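Home > Manuals > Two-Arm Benches > Safe Working
Print this page | E-mail this page
Search manuals: Enter keyword or part no. Go

Barska Bench Manual
Section 7: Working rules for two arms sharing one table

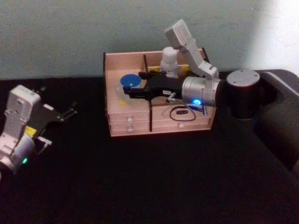
Two arms on one table must be treated as one machine. A stop on either arm is a stop on both, and the person at the desk is responsible for both until the shift sheet is signed over. Most of the rules in this section deal with the shared area, meaning any part of the table that both grippers can reach. When one arm is working down inside a storage box, as the right arm is over the left compartment, the second arm waits outside the walls of the box with its gripper clear. It may be open and pointing at the box, but it does not go in until the first arm has lifted out.

7.1 Before starting

1. Clear the table of everything the task does not call for. Tools, cups and spare screws go on the side trolley.
2. Set the box down where both arms can reach the front drawers. Push all drawers fully in.
3. Check each lid is pressed down on its container. Containers go in flat, lid up.
4. Follow every cable by hand from the wrist back to the base.
5. Read the status light on each wrist. The colours are listed in Table 4. Do not go on if either light is out.
6. Enter the table number and your initials on form 72.

Note: Benches supplied through Dustesach before the August change use form 59 instead. The questions are the same.

CAUTION: A cable that hangs in a loop below the wrist can catch on a drawer knob. If a loop lies over the drawer fronts, do not run any drawer task. Stop both arms, clip the cable back to the link and repeat step 4.

7.2 Entering the box

1. Send one arm only. Name it aloud if a second person is present.
2. Bring the gripper in from above, over the compartment wanted. Do not slide it across a divider.
3. Lower at slow speed. The slow speed setting is parameter 76 and is locked by the supervisor.
4. Close on the lid or the body of the item, never on the box wall.
5. Lift straight up until the gripper is above the back wall, then move away.
6. Only now release the second arm.

Note: The back wall of the box is higher than the front. Set the lift height from the back.

7.3 Opening drawers

Drawers are opened one at a time. Close the first before starting the next, including when they are in different columns. An arm must not be inside the top compartments while the other is pulling a drawer, as the box may shift on the table.

7.4 Reaching in by hand

Press the stop and wait for both arms to come to rest. Keep the stop pressed for as long as your hand is over the table. Pausing the program does not count as a stop.

Report any contact between the arms, however light, on fault code 1197. Do not restart until Ulises Arango or the Stadov site lead has looked at both wrists.

Revised 14/01/2018

Filed under: Manuals, Shared Workspaces, Bakos Controllers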